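Halliday puts robot training money on the shopping list, with few numbers behind it

The Halliday business park wants to spend its equipment money on teaching robots to tidy desks. Whether it should is a question the planning paper, released in May, doesn't spend much time on.

The paper runs to 6 pages. It asks for 3 more pairs of hand-held grippers at $976 a pair, plus $785 for cables, chargers and spare finger pads. The grippers would go to Tivix, the small firm that records people doing everyday jobs by hand so that a robot arm can later be trained to copy them. The arm itself is not in the request. It would be bought next year from Cludis, at a price the paper lists as "to be confirmed."

That is a strange order to do things in. If the arm turns out to cost more than the park can pay, it will own a drawer full of grippers and a lot of recordings of people handling desk items.

Tivix says the recordings come first because they take the longest. Fair enough, but the paper gives no figure for how many are needed, or how many of those made so far were good enough to keep. It says only that the current sets are "in heavy use" and that sharing them slows the work down. How heavy, and how slow, is left to the reader.

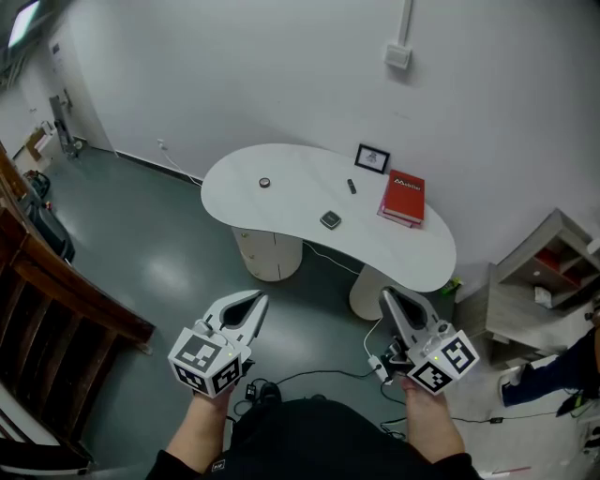
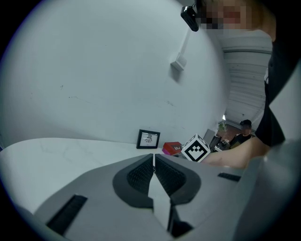 Desk work with the hand-held grippers at Halliday. The patterned cubes are markers.

There is also the matter of what the grippers have to work with. The paper treats them as a one-time purchase, yet the line for spare pads suggests somebody expects them to wear out. No yearly cost is given for replacements. Staff hours are missing too, and it is people who have to hold these things all day - that can't be free.

A rival quote from Joto was asked for and arrived too late to be included. It should be. Waiting a month to compare two prices would hurt no one, and the paper names no deadline that would be missed.

None of this means the idea is a bad one. Office tenants have asked for help with evening clear-up, and a robot that could put a desk in order might earn its keep. But the park is being asked to pay for the first step before anyone has priced the second. A full budget - arm, grippers, pads, wages and repairs on one sheet - would let tenants judge it properly.

The request goes to the park's board next month. Tenants can send written comments to the site office until then.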